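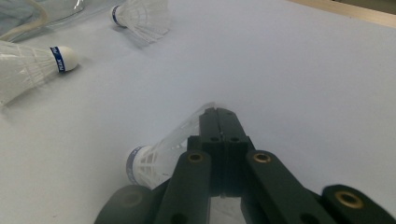 *Badminton shuttlecocks on a pale tabletop.*

**Plokasar Water District Approves Agreement to Take Over Lodik Sewer System**

PLOKASAR — The Plokasar Water District board voted Tuesday to approve an agreement to buy the sewer system serving Lodik from its current owner, Dabbas Utilities. The sale still needs state approval. The district expects to begin service in January if that approval is granted.

The system has 2,563 customer connections and 16 lift stations. It has been privately owned since it was built. Plokasar already provides drinking water to most of the same homes and businesses, which now get one bill for water and another for sewer.

Sewer rates in Lodik will stay at their current level until the district completes a rate study. Any change after that will go through a public hearing, and customers will be notified by mail before the hearing date. Deposits held by Dabbas Utilities will be transferred to the district and credited to customer accounts.

The district will pay for the purchase with a revenue bond. Payments on the bond will come from sewer charges. Water customers outside Lodik will not be billed for any part of the purchase.

An engineering review by Prurnari found that the treatment plant is in fair condition and that several of the older lift stations need new pumps and controls. It also recommended replacing 1,000 feet of clay pipe near the plant. The district plans to start with the pipe, then move on to the lift stations in the order listed in the review.

Dabbas Utilities will continue to run the system until the sale closes. Customers should keep paying their sewer bills to Dabbas and should call the number on that bill to report a backup or an odor. Automatic payments will not carry over, and customers who use them will need to sign up again with the district.

Copies of the purchase agreement and the engineering review are available at the Plokasar Water District office during business hours.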